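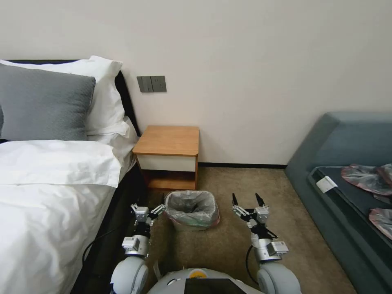 My sister says a bedroom bin shouldn't have a liner at all, just a wipe-out and a sheet of newspaper in the bottom, and that I'm making work for myself. She may be right! But I've got the spare room at our place in Flenham looking so good now (teal-ish sofa, white doona, big grey pillow, the little nightstand with the white drawer) and I want the bin sorted to match.

It's a small square one and it lives on the carpet in front of the nightstand, between the bed and the sofa. The rim measures 64 cm all the way round. The liners I bought from Kallis are 66 cm round the opening, so there's a bit of slack, and once somebody drops in anything heavier than a tissue the whole bag slides down inside. I've tried folding the top over further and it looks lovely for about as long as it takes to leave the room.

So, how do you get a bag to stay put in a square bin? Is there a knack to it, or do I need different bags? And is that spot any good or should it go under the nightstand shelf or beside the sofa? We have people in most weekends in January and I'm changing it over a lot, so quick is good.

Posted by doona_and_out in Bedrooms & Linen

wattlebank

Love a square bin question, I have strong feelings on these!

The slack is your trouble and you can get rid of it in a few seconds. Put the bag in, push your fist down into each bottom corner so the air goes out from under it, then fold the rim over the outside. Now go to a back corner, gather up the loose bit of plastic and twist it till the rim is snug all the way round. Tie a small knot in the twisted bit and tuck it under the fold. Put that corner towards the wall and you won't see it from the bed or the sofa.

Getting the air out matters more than people think. If there's a cushion of air under the bag, whatever lands in it drags the top down with it, and then you're fishing around with your hand in there, yuck.

A wide elastic band round the outside works too. I used one for years on a Nigatu bin with sloping sides and it was fine, except the band crept upwards and pinged off across the room now and then. The knot is tidier.

On the spot, I'd leave it exactly where you've got it. You can reach it from the pillow end and from the sofa. Under the shelf, guests don't find it and you get tea bags on the nightstand. Mine did, anyway!

Oh, and keep two spare liners flat in the bottom of the bin, under the one in use. When you lift out the full one the next is sitting there. Best trick I know.
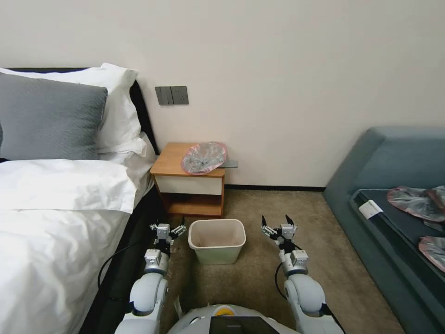

Last updated 31 Jan 2018

Edit to add the changeover order, as a couple of people asked in the comments. I do the bin before I do anything to the bed, every time. Rubbish bag out, a wipe round the inside with a damp cloth and a drop of dish soap, then leave it standing open on the carpet to dry off while I get on with the pillows and doona. New liner goes in at the very end, after the vacuuming. If you line it first you'll only use it for all the bits you find behind the nightstand and have to start again (I've done this more than once and been very cross with myself).

Do check the top of the nightstand and the sofa seat before you carry the rubbish out. Wrappers and plastic bags end up on both. I have a good look down the side of the seat cushion as well, and under the bed frame on the nightstand side, where the phone chargers go to hide. Anything flat and small, cards and so on, I set aside till I've asked the guests.

saltbush_pete2

get smaller bags

bricksandbunting

The knot trick above is great, I just tried it on the bathroom bin and it held.

I'd also say have a look at the Brotico ones with the drawstring if you can get them near you. You pull the string snug under the rim and that's the job done, and then it ties up for carrying out. They cost more, so I only use them in the guest room and put up with the ordinary ones everywhere else.

Your sister's newspaper idea does work in a study where it's all paper. In a bedroom I wouldn't, you get chewing gum and make-up wipes and somebody's half a mandarin, and it's the mandarin you'll be scrubbing off. Cheap liner every time for me.

Your room sounds gorgeous by the way, I've been wanting a sofa in ours for ages and you've about talked me into it. What did you do for a lamp?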